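The Ferry to Lesdale
A short story

The year Pornthip Boonchu turned sixty-six she decided she would go back to Lesdale, and because she was a woman who told people things in the order they occurred to her, the first to hear of it was the man who came to read the gas meter.
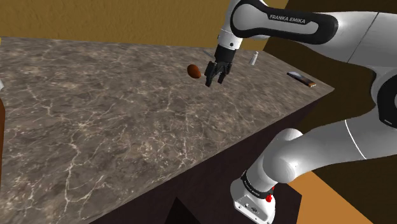

"It's an island," she said, following him down the hall with a plate of biscuits, "or it's nearly one. You can walk over when the tide's out, if you don't mind your shoes, but my aunt always took the ferry, even when there was hardly any water to float it."

He said it sounded very nice, and took two biscuits, and wrote something down.

She had lived there for one summer when she was nine, while her parents were getting the shop in Listness ready to open. Jitpraphai, they had called it, after her grandmother, and the sign painter had run out of board and squeezed the last letters together so that for thirty years customers asked for it by all sorts of names. She had loved the shop. But it was the summer before the shop that she dreamed about, and in the dreams there was always the ferry, which was called the Beltico and was painted a green you never see now, and the old ferryman who let her hold the rope.

So in May she wrote to the post office on Lesdale, there being no other address she could think of, and asked whether a person might still find a room. She had a letter back within the week, in large sloping handwriting, saying that a person might, and would she be wanting breakfast, and was she by any chance the little girl who fell in?

Pornthip read this standing up in the kitchen and then read it again sitting down. She had fallen in. She had forgotten it entirely, and now it came back all at once, the cold and the green side of the boat going up past her like a wall, and a hand in the collar of her cardigan. She remembered being wrapped in a coat that smelt of tobacco and onions. She remembered being given a whole bar of chocolate, and her aunt crying, and not understanding why anybody should cry when there was chocolate.

She wrote back that same evening, four pages on both sides, to say yes to the breakfast and yes to the other thing, and who was asking?

The answer took longer this time. The ferryman had had a daughter, it said, who was twelve that summer and was supposed to be minding the passengers, and who had been looking at a heron instead. She had never been so frightened in her life. She had kept the post office for most of the years since, and she had never once seen a heron without thinking of a yellow cardigan going over the side. She hoped the chocolate had been all right. It had been hers, for her birthday.

Pornthip packed far too much. She packed two coats and her good teapot wrapped in a towel, and took them all out again and put most of them back. On the way to the station she made the taxi stop outside the sweet shop, and stood for a long time at the counter, quite unable to choose, while the driver read his newspaper and the meter ran on, until at last she bought 6 bars of the plain kind in the silver paper.

The Beltico was gone, of course. There was a smaller boat now, white, with plastic seats and a notice about dogs. It was nearly empty and the water was as flat as a tray. Pornthip sat in the very middle with her bag on her knees, holding on to the rail with one hand, and watched the island come up out of the haze, first the church and the row of poplars, and then the landing stage, which was much shorter than she had remembered.

A tall woman in a blue mackintosh was standing at the end of it. She was not looking at the birds, though there were plenty of them. She was watching the boat the whole way in, and when it bumped against the wood she had her arm out, ready, before anyone had even thought of getting up.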